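About Trirnier Pigments

Search our site Enter product code or keyword Go

Colour masterbatch and dry pigment for plastics processors

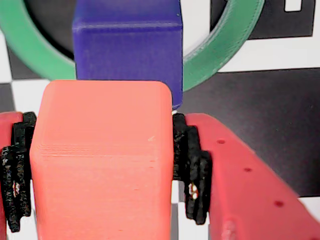
Trirnier supplies concentrated colour to firms that mould, extrude or print plastic parts. Our main product is masterbatch: pigment dispersed in a carrier resin at high loading, which the customer lets down into natural polymer at the machine. We also sell dry pigment blends and liquid colour for customers with the dosing equipment to handle them. The surface of a part affects its colour as much as the pigment does. On a 3D-printed piece such as the salmon-orange cube, fine horizontal layer lines scatter light across a matte face, and the top can read lighter than the front under the same lamp. We therefore ask every customer for the process, the polymer grade and the finish before we quote for a match.

The company was set up by Noémi Mészáros, a polymer chemist, in a single unit on the Gornach estate. It now occupies three adjoining units there. Compounding is done in the largest, on two twin-screw extruders with strand pelletising. The second unit holds raw material and finished stock. The third is the colour laboratory and office.

Colour matching

The laboratory keeps 3,592 reference formulations, each with a moulded plaque and a spectrophotometer reading. A new enquiry is first compared with this library. If an existing formulation falls within tolerance we offer it under its present code, and there is no matching charge. Otherwise a new match is prepared. Most take two or three attempts; metallics and transparent tints take longer -- up to 12 rounds in one case.

Matches are assessed under three light sources. We supply the plaque, the reading and the recommended let-down ratio with every submission. Customers should approve colour on their own machine, at their own wall thickness, before placing a production order.

Carriers and limits

Standard carriers are polyethylene, polypropylene, polystyrene, ABS and PLA. Nylon and polycarbonate are made to order after extra drying trials. We do not compound PVC. Cadmium and lead chromate pigments are not held on site, so certain bright yellows and reds are built from organic pigments and have a lower heat limit, stated on the data sheet.

Minimum order for a stock colour is one 25 kg bag. Laboratory samples are sent in 1 kg bags.

Valtmont and Llorente ranges

Valtmont is our general range, with 69 stock colours in opaque grades. Llorente is the outdoor range and contains a UV stabiliser package. Llorente plaques are exposed in a weathering cabinet for 1,700 hours and re-measured, and the colour difference is printed on the sheet. Both ranges are reviewed each October, when slow colours are moved to made-to-order.

Visits and deliveries

The goods entrance is at the rear of unit two. Deliveries are accepted until 3.30 pm. Laboratory visits are by appointment -- please bring at least two samples of the target colour, as one will be kept.

Comments

millbank_mouldings
Is the Valtmont grey range available on a nylon carrier? The sheet only lists PP and ABS.

Trirnier office
Made to order only. Send us the nylon grade and your processing temperature and the lab will reply.

P. Garside
Used the outdoor green for planter clips. Let-down ratio on the sheet was right for us at 2 mm wall, slightly weak at 1 mm.

dorrie k
Do you sell the plaques as a set?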